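Filed under: Talks & Workshops / Packing and Small Stock

Speaker notes, Trotby small sellers' evening, 9 Nov 2023
Jordan Penrose

Start
- hello, thank Lillano for the room, don't do the long intro
- who sells anything that comes in a pouch? hands up
- 451 orders in February, nearly all beauty bits. That's where the mistakes came from

Sachets
- slippery, slide off eachother, end up upside down in the pile
- big one and small one in the same yellow = trouble. Tell the Ollent story (wrong size sent, twice)
- read the front, every time. don't go by colour
- English on one, Chinese on the next, customers ask about both so keep a note of what's what
- small print panel on the back of some, front of others. ask the supplier, don't guess
- pause for questions if they look lost

Sorting them on the floor
- yes the floor, clean it first. Corner is good, nothing slides away
- flat hand on the one you've done, lift the next by its edge
- hand cream goes with hand cream. Face stuff seperate

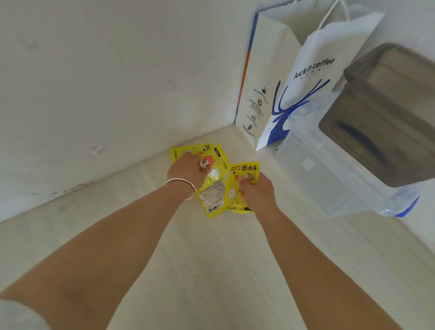

Boxes
- Lightfoot mailers, the 2 sizes, pass them round
- pouches flat, heavy things underneath
- tape last, label after tape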